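Section 4. Chore Trials: Shoe Rack Task

4.1 Purpose and scope

This section covers the set-up and running of the shoe rack task with the Zimel wrist-strap gripper pair. The task is one of the household chores in the Moststead trial set. It is used to judge whether a machine can put away footwear at a standard a household would accept.

Operators should read the scope narrowly. A person wearing the grippers can complete the task with little training. An unattended arm working from the same demonstrations can place a stiff shoe on an open shelf in most positions, but it is much less dependable with soft uppers and loose laces. The task does not cover sorting by owner, cleaning, or closed cabinets.

4.2 Preparing the work surface

1. Set the table on level floor. Lock the legs if the table has locks.
2. Lay the work surface flat. Press down the corners and check for rocking.
3. Place the two-tier rack toward the far side of the surface, centered left to right, with the long side facing the operator.
4. Check that the upper panel is taut. If it sags under light finger pressure, re-tension it before continuing.
5. Remove all other items from the surface.

Note: The rack is light and will slide if a shoe strikes the front rod. Do not tape or clamp it. A shifted rack is a valid trial result and should be entered as such.

4.3 Fitting the grippers and home position

1. Remove watches, rings and bracelets. Roll sleeves above the elbow.
2. Fit the left unit first, then the right. The strap should be snug across the back of the hand and should not restrict the thumb.
3. Route each cable over the forearm and down the outer side. Leave enough slack for full reach to the back of the rack.
4. Open and close both grippers four times. Movement should be smooth through the full range.
5. Bring both hands to rest on the surface in front of the rack, with the gripper tips facing each other across a narrow gap. 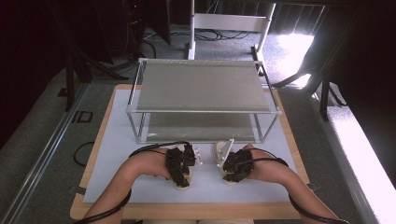 Figure 4-1. Home position, both grippers in front of the rack.

6. Hold the home position until the Urkska console shows READY on both channels. If one channel stays at WAIT, lower both hands, reseat the cable at the console end and repeat from step 4.

CAUTION: Do not let the gripper tips touch during homing. Contact shifts the zero point and every opening width recorded afterward will be wrong.

4.4 Grasping a shoe

The preferred grasp is at the heel collar. One finger goes inside the opening and the other closes against the outside of the heel. The heel counter is the stiffest part of most shoes and tolerates a pinch without folding. The tongue, the lacing panel and the laces should not be used as grasp points.

1. Approach from behind the heel with the gripper open.
2. Insert one finger into the collar until the pad is fully below the rim.
3. Close slowly until the outer pad sits flat on the heel.
4. Lift slightly and pause before moving toward the rack.
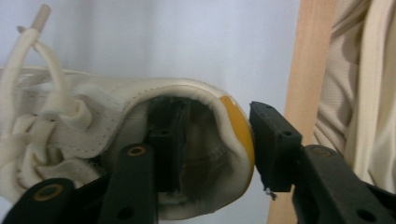

Most failed grasps by unattended arms in this task come from a shoe that has rolled onto its side. The collar opening then faces away from the expected direction, and an arm that has been shown only upright shoes tends to close on the upper. Demonstrations should therefore include side-lying starts. The Evangelista planner accepts these under the same task code, and no separate session is needed.

Laces are the second cause. A loop that hangs below the sole can catch on the front rod of the rack. A person corrects this by feel. Current arm controllers usually do not notice until the rack moves.

5. Set the shoe down before releasing. Do not drop it from height.
6. Withdraw the inner finger straight up, then return to home.

CAUTION: Stop and inspect the pads if a finger sticks during withdrawal. Pads with loose fiber or lifted edges may be used for the rest of the session but must be replaced before the next one.

4.5 Start layouts

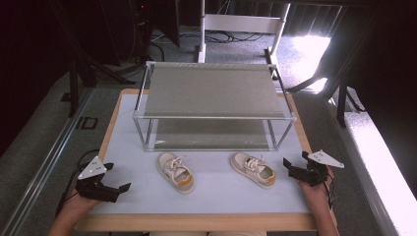 LAYOUT B: PAIR, UPRIGHT

Place the two shoes side by side on the near half of the surface, soles down and toes toward the operator. Leave about a shoe's width between them. Laces may be tied. The operator's hands wait at the left and right edges of the surface with the gripper fingers open.

This is the easiest layout and should be run first. Set the time limit to 60 seconds. The trial is complete when both shoes rest on the rack and both grippers are clear of it.

Score the result as follows:
Full: both shoes on the same tier, toes in the same direction.
Partial: both shoes on the rack, any other arrangement.
Fail: a shoe on the floor or table, or time expired.

An unattended arm must score Full in 80 percent of trials before Layout C is attempted. A Partial does not count toward this figure.

4.6 Between trials

1. Return both hands to home and wait for READY.

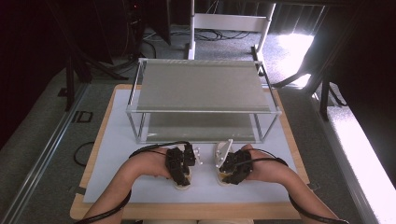
2. Check that the rack is square to the near edge of the surface. Straighten it by hand if needed, with the grippers fully open.
3. Check that neither cable has crossed to the inside of the forearm.
4. Reset the shoes to the next layout on the sheet.
5. Press NEXT on the console.

If the console shows code 3582, the two channels have drifted apart in time. Discard the last trial, restart the console and home again. Earlier trials in the session are not affected.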